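Ticket 895: Grasp state drops to "open" while cloth is still held
Project: Plornmont
Component: Liltness (episode segmentation and labeling)
Opened: January 2025
Status: Fix merged, one item open
Priority: Medium

Summary

Liltness splits handheld gripper recordings into grasp and release segments before they go to policy training. On the garment batches it closes a segment early when the cloth is thin. The jaw width reads as fully shut, the code takes that as an empty grasp, and the label flips to "open / no object" with fabric still between the fingers. The policy trained in December on these labels lets go of garments partway through a lift.

Steps to reproduce

1. Check out the Liltness release branch and load the garment batch from the Abella store.
2. Run the segmenter with default settings, both hands.
3. Open the overlay view and step through any episode with a single-layer edge grasp.
4. Compare the grasp_state track with the head view.

Expected: grasp_state stays at "closed / object" until the trigger is released.
Actual: grasp_state goes to "closed / object" for a few samples, then "open / no object", then stays there.

Head views from the garment batch, one-hand and two-hand:

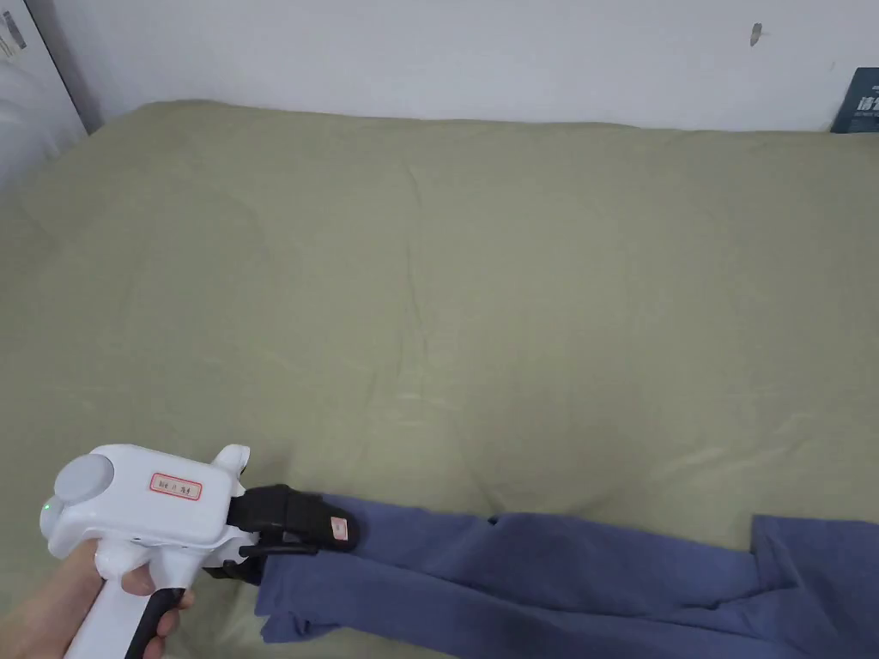
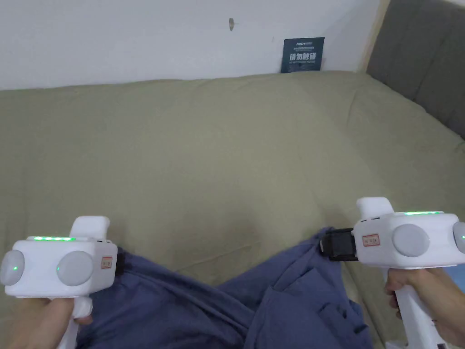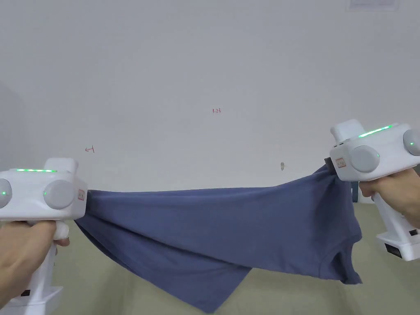 3 min read

Log

Entry 1. Ran the segmenter on 333 episodes. 158 had at least one early release label. Most of them were edge grasps. Grasps on bunched cloth were mostly fine, which fits a width problem.

Entry 2. The first picture is the kind of grasp that fails: right hand only, jaws on the corner of the folded blue-purple piece. There is fabric in the jaws, but the width signal is close to the zero offset. The empty-grasp check fires below a fixed threshold that was tuned on rigid objects and never changed.

Entry 3. Lowered the threshold. Fewer false releases, but now real misses (jaws shut on nothing) come through as good grasps. Reverted. A single number will not cover both cases.

Entry 4. Looked at two-hand episodes. In the third picture the shirt is held up between the two grippers, so the state should be closed on both sides. Liltness gave closed on the right and open on the left. The left width offset had drifted from the value stored at calibration. That is a second bug – the offset is read once per batch and reused for every episode in it.

Entry 5. Checked whether the perception side could settle it. The cloth mask from Uruvia gives usable overlap with the jaws when the fingers are in view. In views like the second picture, with both grippers up over the crumpled dark blue cloth, the mask touches the outline of both devices and the overlap score is high regardless of what the jaws are doing. Mask overlap can't be used alone.

Entry 6. New rule on a test branch. A release now needs the trigger signal to open. Low width by itself only marks the segment "uncertain". Uncertain segments are resolved with the mask motion: if the cloth region nearest the jaws moves with the gripper pose over the next window, the label stays closed. If it does not, the segment is labeled a miss.

Entry 7. Offset is now estimated per episode from the first full open and close. If an episode has no clean open and close before the first grasp, the batch value is used and a warning is written to the log.

Entry 8. Reran the same set. Early releases are down to 3, all in episodes where the pose track drops out and the motion check has nothing to compare. Those are now excluded from export.

Workaround for older versions

Set release_source to trigger in the segmenter config and turn off the empty-grasp check. Misses will have to be removed by hand in the overlay view. Do not edit the width threshold.

Still open

Labels already exported to Abella have not been regenerated. Anyone training on the December export should wait for the new one or apply the workaround and export again. The retrained policy has not been tested yet – results will go in this ticket when the run is finished.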